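November
Posted by Amnuay Klinhom
Filed under: House Meetings, Minutes & Notes

Minutes, second floor meeting, 6 p.m. start

I'm taking the minutes again, so you get them the way I write them. We met in the shared study because the kitchen still had somebody's laundry over every chair. Kaushik chaired, Pama brought tea, and the two new people from the back bedroom came along and were very polite about all of it. Apologies from the top floor, who are traveling.

Last month's minutes were read out and agreed, with one correction from Pama: she offered to lend the vacuum, she did not offer to do the vacuuming. Sorry, Pama! Fixed now.

The wall. We spent longest on this. The patch under the study windows is peeling and water-stained, and I said I'd written to Fornex, who manage the building, at the start of the month. They wrote back asking which windows, so I've written again. Kaushik wants to scrape it down and paint it ourselves - he has half a can of white left from the hallway - but the rest of us felt that painting over a leak is asking for it to come through again by spring. Agreed: no paint until Fornex send someone to look at the outside. Kaushik would like it noted that he could have had it done in an afternoon. Noted.

Money. There's 2,000 in the house kitty, and we've agreed to leave it alone until we know what the wall is going to cost us. The new people asked if they should pay in for this month, and we said no, start with the next one. Pama asked for 20 out of it for trash bags, dish soap and a new sponge, and that was fine with everybody.

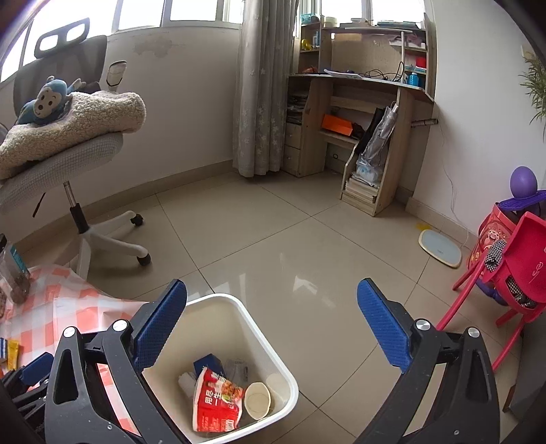 Trash came up next, as it always does. Our rota has fallen apart since the summer (my fault as much as anyone's, I had the sheet and I put it somewhere safe) and the study is the room that gets missed, what with people eating in there while they work and then going to bed. We're starting the rota over, by room this time and not by day. I've got the study for the first turn, and I'm asking for food things to go to the kitchen trash from now on - noodle cup wrapper, plastic cup, paper cup, bowl lid, the lot - so that the little white wastebasket can go back to being for paper and tissues. Kaushik asked whether a snack packet counts as food. It does.

The desk. Pama wants the tangle of black cables sorted out, and so do I. If one is yours, put a bit of tape on it with your name. Anything without a name goes in a box in the hall closet, and you can come and find it there. Papers on the upper shelf are staying where they are for now, as Kaushik says he knows what's in them.

The chair with the headrest. Short discussion on whether the cream blanket and the blue monkey live there permanently. Pama says yes. Moved on.

Pullus night. For the new people, Pullus is the card game we play once a month, badly. Next one is in the study, 6 p.m., and the checkered tablecloth goes down on the floor first, then the snacks go on it. Bring a cushion if you have knees like mine.

Any other business: the hall light is flickering again, Kaushik will look at it. The back bedroom would like a second key. I'll ask Fornex when they answer me about the windows.

Jobs to do
Amnuay - chase Fornex, new rota sheet on the fridge, key
Pama - shopping
Kaushik - hall light, box for cables
Everybody - tape on your cables, please

Next meeting same time next month, in the kitchen if there are chairs.

Questions or corrections: leave a note on the fridge for Amnuay | © Second Floor House Notes | Back to top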